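4. Keepers of the lists: how Varkberg remembered its wartime dead

The parish lists of Varkberg are, to our great delight, far richer than the printed catalog suggests.

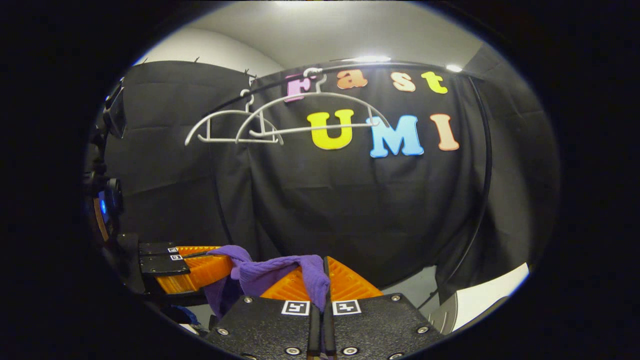 Figure 3. Foam letters on a black curtain, with two white wire hangers.

One reader of an earlier draft objected that a list of names is a poor witness to grief, and asked whether we were hearing feeling in what was only bookkeeping. It is a fair challenge, and we took it back to the notebooks with us. The lists were begun in the last winter of the occupation, when the town hall had stopped issuing death notices and families had nowhere to report a loss. Whoever kept the first notebook wrote in pencil, one line per person, with the street and the cause of death where it was known. By the second notebook something wonderful for the historian begins to happen: the lines grow. A baker is given his nickname. A child is entered with the name of the dog she went back for. Two sisters from the Ocampo house, killed on the same Tuesday, share a single line and a single bracket, and a later hand has gone over the bracket in ink.

Bookkeeping does not need nicknames, and this is the heart of our answer to the objection. We do grant the reader one point. The first 30 entries are bare, and if only those had survived we could say very little about how the writer felt.

The notebooks hold nearly 300 entries in all. When we set them beside the memorial stone put up at the Sirkix brickworks after the war, the gaps are striking. The stone favors men who worked at the kilns and leaves out most of the women who died in the bread lines by the river. It also leaves out everyone who died of illness in the cellars, although the notebooks treat these deaths just like the others. We had expected the stone to be the shorter record, but we had not expected it to be so choosy!

The survivors' letters in the Gikance collection help explain the difference. Several were written to the brickworks office by relatives asking for a name to be added, and the replies (short, polite, always on the same form) say that the stone is for employees. One mother wrote again in February with a copy of her daughter's line from the notebook, word for word, including a spelling mistake. So the notebooks were being read and copied by the families themselves, at least in this case, and long before any archive took an interest in them. To us this is the most exciting find of the whole project.

It also changes how we read the later hand. The ink additions had been put down to a tidy-minded clerk, but several of them match the wording of the letters very closely. We now think that relatives came to the keeper of the notebooks and asked for changes, and that some may have made the changes themselves. Section 5 takes up the handwriting in detail, starting with the Ocampo bracket and the corrections on the page facing it.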